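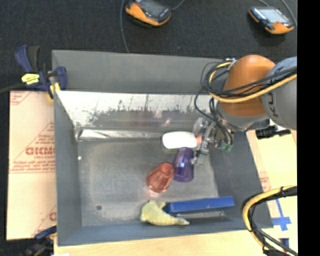

Author: Bin cell desk, Skonard

Gripper comparison, bin cell: pre-run checklist with my comments
8 June 2021

I went through the list before starting the second gripper on the same arm. Marks are OK, FIX or WATCH, and my notes come after each one.

1. Bin clamped to the table – OK
Bar clamp on the upper left corner is biting the rim. I gave the bin a good shove and it stayed put (last time it walked on us halfway through the Bondamard set, so please shove it!).

2. Bin floor and walls – WATCH
The floor is scuffed and that's fine. The far wall bugs me more. It's shiny up top and blotchy dark underneath, and the white oblong thing right in front of it goes so bright from the camera's side that there's no detail left on it. I'd like to see a matte sheet on that wall before September.

3. Object set – OK
Same bunch for both grippers: white oblong, purple cup, red-orange cup, long blue box, yellow soft toy. The cups are see-through, so expect the depth to be junk on them. Don't swap in solid ones to make the numbers nicer, I want to know how bad it gets.

4. Starting layout – FIX
Everything sits in the middle and on the right, and the left half of the floor has next to nothing on it. Great for short moves, not so great if we want to compare reach. Spread things out for the second half of the 48 picks.

5. Cables – FIX
My least favorite line on the sheet. The black ones loop around the orange joint in a real tangle with the yellow one running through it, and the other bundle arches right over the bin corner. Ties are on that one, good. Please redo the loop at the joint and then jog the wrist both ways, slowly, before anything runs in auto.

6. Fingers and small connector – WATCH
The little green piece by the gripper hangs out on dark wires. I'd feel better with a cover on it. Geddes fingers get 110 mm of opening, Honard ones less, so check the number in the controller after every swap.

7. Pendants – WATCH
Both are lying on the floor past the bin. Put them on the hooks, and keep the one you're using in your hand while the arm moves.

8. Speed limit – OK
Set to 19 percent for the first 2 passes. Leave it there until item 5 is signed off.

Re-check 4 and 5 and write your initials next to them.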